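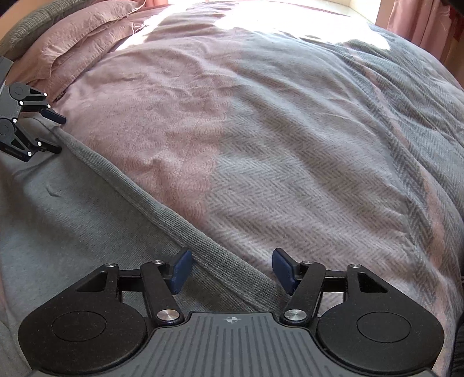 The bed in the back bedroom. Herringbone duvet in mauve-pink and grey, rolled knitted throw, pink pillow with a grey tweed cushion behind it.

Prirbridge Flat, Bedroom Gallery

I was asked to put together a page on the bedroom at Prirbridge after the spring refresh, and I said I would if I could be blunt about it. I have stayed in 31 rented apartments and I have opinions about bed styling, most of them unkind. The listing called this room "a layered textile retreat." It is a bed with a lot of things on it. Some of them are good.

I spent 2 nights there in March. The notes below go with the bed as shown at the top of the page, and they are in the order I got annoyed or won over.

The duvet
It's big, which I like. Most rental duvets stop at the edge of the mattress and leave two adults to negotiate. The cover mixes grey herringbone with pink, and there is a patch of scalloped, fish-scale texture that I was prepared to hate. Mixed patterns on one cover usually mean somebody couldn't decide. I came around to this one by the second morning, mostly in daylight. Under the bedside lamp the pink goes a bit muddy.

The wrinkles
The duvet sits in soft folds. The listing would call that relaxed. I call it not ironed, and I don't iron mine either, so I will let it go. If you are the sort of person who wants a flat, hotel-tight bed, book the place at Clokstead and enjoy the starch.

The throw
Grey, knitted, finely ribbed, rolled up and laid at a slant. I have never understood the slant. A throw goes across the foot of the bed or over a chair, and anything else gets kicked onto the floor by midnight – mine was. As a blanket, though, it earned its place, and I used it on the sofa both evenings.

The sheet
Smooth, light grey, one small crease. No complaints, and I did look for some. Grey is a safe choice against that much pink, and I slept fine on it.

The pillow
Pink cotton, crumpled, with a small dark label stitched on the edge. I don't love a label on the outside of a pillow. The pillow itself was softer than I'd pick, but it held up better than the ones at Morov, where I ended up sleeping on a folded coat.

The cushion
Grey tweed, and scratchy if you put your face on it, so don't. I moved it to the chair before bed and put it back before checkout, the usual pointless routine with decorative cushions. It does look right with the herringbone. I just wish someone would explain what it is for.

The price
The host says the whole set came from Jasińska for 755, throw and cushion included. I think that is steep for bedding that guests will spill coffee on. The duvet cover I might pay for. The cushion I would leave in the shop.

Kitchen and hallway pages to follow once I have sorted my notes. The hallway has a bench I want to argue about.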